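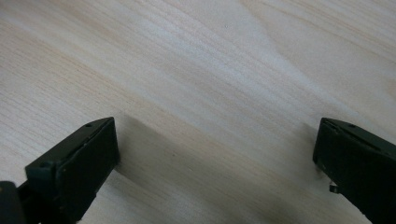

Ingegerd Lindholm had told me on the phone that I was wasting a train ticket, as there was nothing to say about kitchen tables that couldn't be said in a minute. I went to Skondthorpe anyway and stayed until supper.

Eilif Hellström has been making tables there for 27 years, most of them on the ground floor of what used to be the Fagerlund dairy. He makes one size. People write in asking for another size and he sends them a polite card.

"Six people can sit at it," he says. "If you have eight friends, buy a bench and stand it by the wall. They'll take turns."

He doesn't varnish. He uses soap, put on with a rag, and he expects the owner to go on doing it. I asked how many of them do.

"In September, all of them. By Christmas they have a cloth on it."

The cloth is a sore point. So are coasters, place mats and the word "patina," which he says customers only use when they have spilled something. A woman in Prerora once mailed him a photo of a red wine ring and asked what it would cost to have it taken out. He wrote back that it would cost her a lemon and an afternoon.

"She wanted a bill," he says. "People trust a bill."

I wondered if he ever got tired of the same table. He thought about this for so long that I finished my coffee – and then his.

"The boards are different," he said in the end. "I'm the same, and that's the part I get tired of."

At home he eats off a folding card table from the Festska flea market. The top is plastic and one leg has been taped. He has been meaning to replace it, he says, but there is a waiting list, and he doesn't think it would be right to jump it.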